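4th September

Powder bench, Bodham vanilla

Carried on with the clumping problem. The Bodham mix is fine when it goes into a shaker with water straight from the tap and gets drunk within a few minutes. Left overnight in the fridge it goes thick at the bottom and leaves a skin on top, and that is how most people will use it, made up the night before and taken to work. Two of the home testers have already told Ratih they are scraping the bottom of the shaker with a spoon.

Recap for anyone picking this up after me. A full day is 2,000 kcal, split into meals of equal size. Oat flour is the bulk of it, then the pea protein, then maltodextrin, the oil powder, the vitamin blend and the flavour. The gum goes in last at the blender and is the smallest thing on the sheet apart from the sweetener. I have suspected the gum since July. Khairul thinks it is the oats. We have been going back and forth on it long enough that I decided to do it properly this time and change one thing per jar.

Set up this morning:

Jar A – current recipe, current oat flour, gum as on the sheet.
Jar B – same, gum halved.
Jar C – same as A but with the finer oat flour from Hagedorn.
Jar D – finer flour and gum halved.

All weighed on the good balance, not the one by the sink, which still drifts when the door opens. Water from one jug so the temperature matched. Shaken by me, same number of shakes, same arm. Lids on, top shelf of the fridge. I looked at them before lunch and again mid-afternoon, and will look once more tomorrow first thing.

Before lunch: A already thicker than when it went in. B pourable. C and D looked alike, smooth, no grit when rubbed between the fingers. C had a bit of foam that hadn't gone down.

Mid-afternoon: A as the testers describe it. It comes out of the jar in one slow lump and then a rush. B has a layer of sediment, fairly soft, comes up again with a shake. C thick all the way through but even, no skin. D the best of the lot, thin sediment, pours like single cream.

So we may both be right, annoyingly. The coarse flour drops out and the gum sets up around it. Need the overnight reading before I write that down anywhere that counts.

Taste, Izzati and me, poured into the small cups with no letters showing:

A – chalky, sweet at the end.
B – same taste, easier to drink.
C – more of an oat taste, a bit like raw porridge. Izzati liked it, I didn't much.
D – as C, but the sweetener comes through stronger. I would take the sweetener down slightly if we go this way.

Izzati also picked up something cardboardy in A and B and not in the other two. That might be the age of the flour. The open sack has been on the floor by the rack for weeks and the bag clip is broken. I have moved what was left into a lidded bin and put the opening date on it as best I could remember. Please can whoever opens a sack write on it.
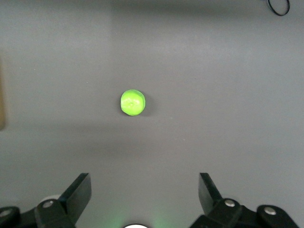
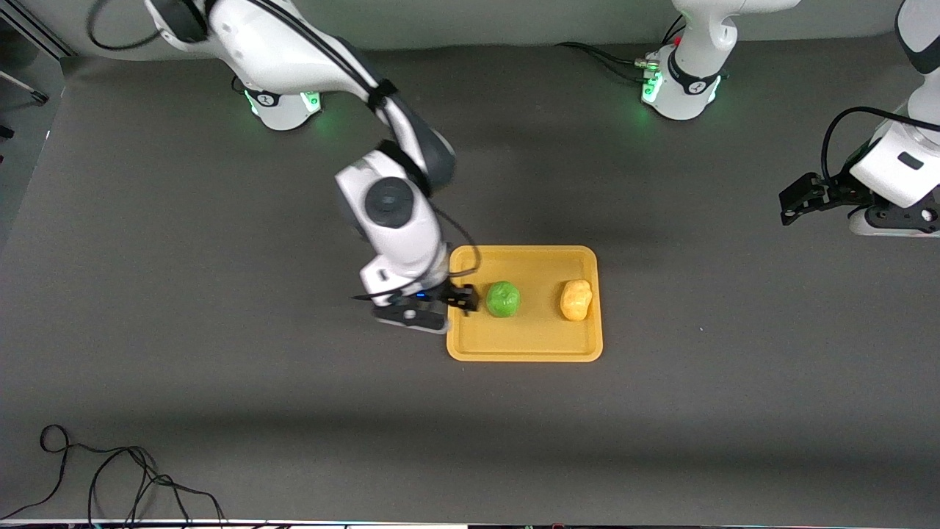 First: green ball on the grey table. Second: the arm at the yellow tray.

Scoop trial

Amerley asked for this to be repeated with the new scoops from Brorbridge. The complaint was that the scoop and the label don't agree, and people following the scoop come up short by the end of the bag and write in to ask where the rest of their food has gone.

Target for a double scoop portion is 188 g. I did level scoops from a fresh bag, then heaped and knocked against the side, then level again from the same bag after it had been carried up and down the stairs a few times. Weights are on the clipboard sheet. The short version:

Fresh bag, level: under target every time, not by much.
Fresh bag, heaped and knocked: over, and all over the place.
Settled bag, level: over, fairly steady.

The powder packs down in transit and the scoop doesn't know that. I don't think a different scoop fixes it. Two ways out that I can see. Either we size the scoop to the settled powder, which is what the customer has in their kitchen, or we put the weight in large type on the front and tell people to use kitchen scales if they care. I would do both. Amerley wants to know what it does to the cost if the scoop is changed again, and I have no idea, so that goes to Yanti.

Note that the finer Hagedorn flour will pack differently. If we change the flour the whole scoop trial has to be done again, so there is no sense in ordering scoops before the flour is settled. I said this to Amerley and am writing it here so it is written somewhere.

Bags

Seal check on the foil bags. Filled with powder, sealed on the bench sealer, squeezed under water in the washing-up bowl. One leaker, at the corner by the tear notch. Resealed it with a longer dwell and it held. The fault looks like powder caught in the seal: there was a line of it visible when I peeled the corner back. Wiping the inside of the lip with a dry cloth before sealing seems to help, though I didn't do enough bags to be sure. The sealer's element cover is also getting brown down the middle and should be changed. The spare roll of tape is in the drawer under the balance, behind the pH strips.

The zip on the new bags is stiffer than the old ones. Fine when clean. With powder in the track it feels closed and isn't. I tipped one over on the bench to prove the point and had to sweep up. Ask the supplier if there is a wider track, or one that clicks.

Bestthorpe samples

The chocolate samples for Bestthorpe went out with the afternoon collection. Same recipe as last time with the cocoa changed to the darker one. I kept back a bag of each for the retain shelf, labelled. Yanti has the sheet with what went in the box. They asked whether it can be made up with oat milk in place of water. It can, but it will be thicker still and the calories on the label will be wrong. I told them to try it with more liquid and let us know.

They also want a version with no sweetener at all. I made a small cup of it out of curiosity. Drinkable with a banana blended in, grim without. The pea protein has nothing to hide behind. If they are serious I would want to try it with the finer flour before sending anything, as the oat taste might cover some of it.

Odds and ends

The fridge was reading warm when I came in. The door had been left on the latch, I think by me. It had come down by the time the jars went in, and the jars were all in together, so the comparison should stand, but it is one more reason to repeat the set.

The blender jug with the chipped base leaks at the thread. Taken out of use and put on the windowsill with a note on it. Use the other one.

Vitamin blend is getting low. There is enough for around 2 more bench batches and nothing like enough for a pilot run. Khairul has the order number. Whoever chases it should ask for the certificate to be sent with the tub this time, last time it came separately and we couldn't use the tub until it turned up.

Hagedorn want to know by the end of the month if we are taking a full pallet of the fine flour. Ratih is to ask them about a part pallet first and about how it's milled, and whether the particle size is the same from lot to lot. Our sample is all one lot. If the next lot is coarser we will be back where we started.

For tomorrow

Overnight reading on jars A to D, pour test and spoon test, photograph the bottoms of the jars.
Repeat the set with water at room temperature.
Make up D with the sweetener down a little. Call it E.
Change the tape on the sealer before anybody runs bags.
Return the borrowed sieve to Amerley, it is drying on the rack.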